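4. When the Laugh Comes Back: Callbacks in Live Stand-up

Figure 3. Glass jar with a metal lid and a black sealing band, brown powder inside. 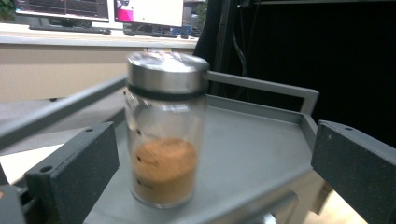

4.1 What we listened for

A callback is a line that reaches back to an earlier joke in the same set. Comics love them, crowds love them, and we were delighted by how much there was to hear once we slowed the recordings down. Our material comes from 17 full sets taped at two rooms, the Skuten and the smaller Skevetti, all performed in English to paying crowds. We marked every laugh that rose clearly above room noise, 1013 in all, and tagged each one by the kind of line that came before it: first-time joke, tag, callback, or talk with the crowd.

Two of us did the tagging separately. Most of our arguments were over tags and callbacks, which can sit very close together (a comic may repeat a word from thirty seconds ago, and is that a callback or simply the same bit still running?). We settled on a simple rule. If the comic had moved to a new topic in between, the line was a callback.

4.2 Timing

The most exciting result for us is how early people laugh. With a first-time joke, the crowd nearly always waits for the end of the sentence. With a callback, laughter often starts while the comic is still talking, sometimes on the very word that names the old joke! You can hear one or two people get there first, then the rest of the room catching up, and the comic holding the final word until there is space for it.

We treated any laugh starting more than 2000 milliseconds after the line as a late laugh and looked at these separately. Late laughs after callbacks were rare, and they tended to come when the earlier joke had been told near the top of the set, before the whole crowd was seated.

4.3 The room matters

At the Skevetti, where the front row can almost touch the microphone stand, callbacks to crowd talk did wonderfully well. A man's answer about his job could come back three times and get a bigger laugh each time. At the Skuten the same move was weaker, and on several tapes the people at the back had plainly not heard the first exchange. Comics who repeated the answer into the microphone did much better later on.

We would love to see this tried with touring shows in larger halls. Our own tapes stop at club size, and a theater crowd of 1000 may well share its memory of a joke in a different way.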